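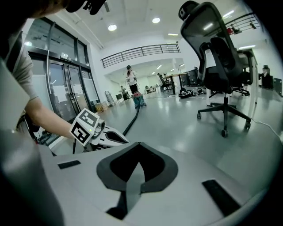 A respondent in Lorkgate wrote in the margin of the form that "a cap day and a hat day are the same day to you people," and we have come to think the complaint is fair. The Nonard diary, which has been the standard tool for measuring sun protection at the two sites, offers a single box for headwear. Ticking it earns the same credit for a wide straw hat as for a brimmed cap with short sleeves (Figure 1), even though the cap leaves the ears and most of the neck uncovered and the sleeves leave the forearms bare.

**Figure 1.** Dark brimmed cap and light gray short-sleeved shirt. Scored as "protected" under the Nonard rules.

### 4.2 What the diaries can and can't tell us

We collected 119 diaries in Lirnmont and Lorkgate, each meant to be filled in every evening for 30 days. The headline result looks good. Reported headwear use went up after the leaflet was mailed, and it stayed up until the end of the period. We are reluctant to make much of it.

Start with the timing. The leaflet and the diary arrived in the same envelope, so people were told to cover their heads and then asked each evening whether they had. A rise in ticks under those conditions is what we would expect even if no one changed a thing. The earlier Maldonado study had the same problem and dealt with it in a footnote.

Then there is recall. In 22 diaries, whole weeks were filled in with the same pen, at the same slant, with the same answers. Those entries may be accurate – plenty of people do dress the same way all week – but we can't tell them from entries made up at the kitchen table on the last evening. Dropping these diaries shrinks the rise without removing it. We report both versions and prefer the smaller one.

Clothing below the neck was asked about only once, at sign-up in November, when long sleeves are a matter of staying warm. Applying that answer to the summer entries, as the Nonard scoring sheet tells users to do, makes little sense to us. We left the sleeve item out of the total score and list it separately in Table 4.

None of this shows that the leaflet failed. A reader who already believes in leaflets will find nothing here to rule out a real effect, and we have no observed clothing records to set against the diaries. What we would resist is the step from "more boxes were ticked" to "fewer people were burned," a step the Nonard manual takes in its opening paragraph and never returns to.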